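Suchbegriff eingeben Suchen Alle Themen Nur unbeantwortete

Weißer Tisch, matte Platte: graue Schleier, Ränder, Stifthalter macht Kratzer - was tun?

Olga Quiroga, 21. November 2024

Hallo zusammen, ich bin neu hier und falle gleich mit der Tür ins Haus. Wir haben uns im April einen großen weißen Tisch gegönnt, Modell Guder, Platte matt lackiert, 178 cm lang. Der steht im Durchgang zwischen Küche und Arbeitsecke und muss deshalb alles mitmachen: Gemüse ablegen, Post sortieren, Hausaufgaben, Einkaufszettel schreiben, manchmal auch Abendessen, wenn der Esstisch mal wieder voll Wäsche liegt. Ich liebe ihn heiß und innig, das muss ich gleich dazusagen!

Aber: Die Platte hat inzwischen so einen grauen Schleier, den man vor allem abends bei schrägem Licht sieht. Mit Spülmittel geht er weg und ist nach dem Trocknen wieder da, nur woanders. Dazu kommen zwei gelbliche Ränder, vermutlich von Gemüse, das ich feucht abgelegt und vergessen habe (Möhren? Kurkuma wäre mir aufgefallen). Und wo mein schwarzer Stifthalter steht, so ein runder aus Drahtgeflecht, sind feine dunkle Striche im Kreis. Ob das Kratzer sind oder Abrieb vom Becher, kann ich nicht sagen. Mit dem Fingernagel spüre ich nichts.

Probiert habe ich bis jetzt: Spülmittel, Glasreiniger (wurde streifig, nie wieder) und den Allzweckreiniger von Plorkex, den meine Schwiegermutter für alles nimmt. Der riecht gut, mehr kann ich darüber nicht berichten. Einen Schmutzradierer habe ich schon in der Hand gehabt und dann doch wieder weggelegt, weil irgendwo stand, dass matte Flächen davon glänzend werden. Stimmt das? Und wie macht ihr das mit Sachen, die immer auf dem Tisch stehen, Filz drunter oder gleich ein Tablett? Eine Tischdecke möchte ich nicht, dann hätte ich auch den alten Kieferntisch behalten können.

Danke schon mal und viele Grüße
Olga

Svatopluk Polák

Hallo Olga, willkommen! Das mit dem Radierer stimmt leider, ich habe es selbst ausprobiert, und zwar mitten auf der Platte, wo man immer draufschaut. Jetzt habe ich dort einen glänzenden Fleck in der Größe einer Untertasse, und der bleibt mir wohl erhalten. Also Finger weg, jedenfalls auf mattem Lack. Auf glänzenden Küchenfronten soll man es auch lassen, da wird es dann umgekehrt matt.

Der graue Schleier klingt für mich nach Reinigerresten. Ich hatte das auch, und bei mir lag es daran, dass ich zu viel Mittel genommen und zu wenig nachgewischt habe. Auf Matt bleibt das hängen wie sonst was. Versuch mal Folgendes: einen Eimer lauwarmes Wasser, wirklich nur Wasser, dazu ein sauberes Mikrofasertuch, das nie Weichspüler gesehen hat. Die ganze Platte in langen Bahnen abwischen, Tuch auswaschen, noch mal. Dann mit einem zweiten, trockenen Tuch hinterher, bevor die Luft es trocknet. Beim ersten Mal habe ich das Wasser dreimal gewechselt, so viel Seife kam da runter, das war mir fast peinlich vor mir selbst. Seitdem nehme ich im Alltag nur einen Tropfen Spülmittel auf den ganzen Eimer.

Die gelben Ränder würde ich erst mal mit einem Brei aus Natron und Wasser versuchen, aber NICHT reiben! Nur auflegen, zehn Minuten warten, mit viel Wasser abnehmen. Vorher bitte an der Unterkante testen. Bei Möhren hilft übrigens auch ein winziger Klecks Speiseöl, der Farbstoff löst sich in Fett. Danach natürlich wieder Spülmittel, und da beißt sich die Katze in den Schwanz mit dem Nachwischen, ich weiß. Ein Rand von Roter Bete ging bei mir nach zwei Tagen am Fenster von allein weg, darauf verlassen würde ich mich aber nicht.

Zu den Strichen: Wenn du nichts spürst, tippe ich auf Abrieb. Dreh den Becher mal um und fahr mit einem weißen Papiertaschentuch über den Boden. Wird es grau, weißt du Bescheid. Dann reicht ein weicher Radiergummi, ein normaler weißer aus dem Schreibwarenladen, ganz ohne Druck. Und unter den Becher kommt Filz. Ich habe mir den selbstklebenden von Groreo geholt und einen Ring daraus geschnitten - krumm und schief, sieht ja keiner.

Lachlan Nisbet

Tischdecke drauf und gut. Oder Wachstuch, gibt es auch in Weiß. Meine Mutter hatte das dreißig Jahre so, da gab es keine Ränder. Ich verstehe nicht, wieso man sich was Weißes kauft, wenn man da Gemüse drauflegt.

Kwok-wai Hsueh

Lachlan, die Tischdecke hat sie doch ausgeschlossen :) Ich schreibe trotzdem mal, wie es bei uns läuft, wir haben auch Weiß und auch matt und legen auch Gemüse drauf, und zwar täglich.

Das meiste hat bei uns eine simple Aufteilung gebracht. Links steht der Schreibkram, rechts ist Küche, und die Mitte bleibt frei. Klingt streng, ist es aber gar nicht, die Kinder halten sich mehr daran als ich. Unser Stiftebecher ist auch so ein schwarzes Netzding, und er hat seinen festen Platz am linken Rand, möglichst weit weg von allem, was feucht sein kann. Drahtgeflecht rostet gern mal an der Unterkante, wenn der Lack ab ist, und Rostringe auf Weiß willst du nicht haben, glaub mir. Gemüse kommt bei uns trocken auf den Tisch oder gar nicht. Ich schüttle es nach dem Waschen aus und lege es auf ein Geschirrtuch neben die Spüle, erst danach darf es rüber. Für alles, was färbt, habe ich ein flaches Tablett von Rey. Das hat 53 cm und passt genau zwischen Brotkasten und Tischkante.

Beim Putzen mache ich es wie Svatopluk, nur dass ich statt Wasser aus der Leitung destilliertes nehme, jedenfalls beim letzten Durchgang. Unser Wasser ist so hart, dass der Wasserkocher nach einer Woche aussieht wie eine Tropfsteinhöhle, und genau dieser Kalk liegt sonst als Schleier auf der Platte. Vielleicht ist das bei dir auch die Ursache? Schau mal in deinen Kocher. Vom Natron bin ich nicht ganz so überzeugt, das ist immer noch ein feines Schleifmittel, und beim Abnehmen reibt man eben doch. Ich würde mit dem Öl anfangen.

Ach ja, und Kontrolle am besten bei Tageslicht und von der Seite, einmal in die Knie gehen und flach über die Platte schauen. Von oben sieht auf Weiß alles sauber aus. Ich hänge noch ein Foto an, mit Netzbecher links und Apfel, Sternfrucht und Paprika rechts.

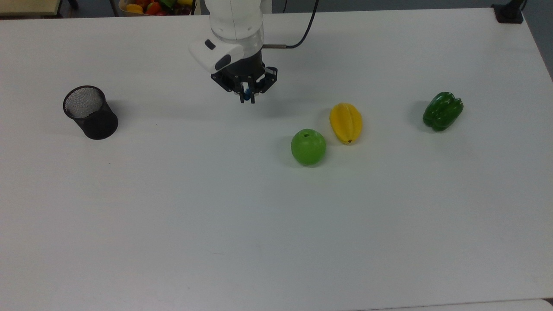

Wing-yan Wei

Die Aufteilung klaue ich mir, danke! Eine Ergänzung zum Filz, Olga: Bitte alle paar Wochen anheben und nachsehen. Bei mir hatte sich ein Sandkorn reingesetzt, und der Filz hat es dann schön im Kreis über die Platte gezogen. Ich bin inzwischen auf Kork umgestiegen, den kann man einfach abwaschen. Und mit dem Öl habe ich gute Erfahrungen bei Möhren und Paprika gemacht, bei Teerändern hat es gar nichts gebracht. Da half nur ein feuchtes Tuch, das ich eine halbe Stunde liegen gelassen habe.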